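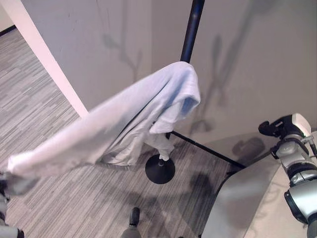
Why do my towels go stiff after a few washes?

Stiff towels are nearly always caused by detergent or limescale left in the loops, and using less powder is the first thing to try.

towpath_k
Posted January 16, 2020

I live in a hard water area and my bath towels come off the airer like cardboard. They were fine when I bought them in June. I wash them at 40 with Luseo powder and a capful of softener. Do I need new ones?

brollevano13

Keep them, but stop using the softener. It coats the cotton, so the towels soak up less water and hold on to more soap. Run them through once at 60 with no powder, and put a mug of white vinegar in the drum. Don't mix the vinegar with bleach. After that use half the powder you use now. Shake each towel hard before you hang it up and again when it is nearly dry. If you have a tumble dryer, ten minutes at the end makes a big difference.

Mine are 80 per cent cotton and it took two washes before they felt right. Also check the drum isn't packed. Towels need room to rinse properly.

M_in_the_flat

Agree about the softener. We had a Vidal machine that was on the quick wash all the time and the rinse on that is very short. Changed to the normal cotton wash and it sorted it. Not sure about vinegar, the manual for ours said not to use it because of the rubber seals, so look at yours first.

sostero50

Just dry them outside on a windy day.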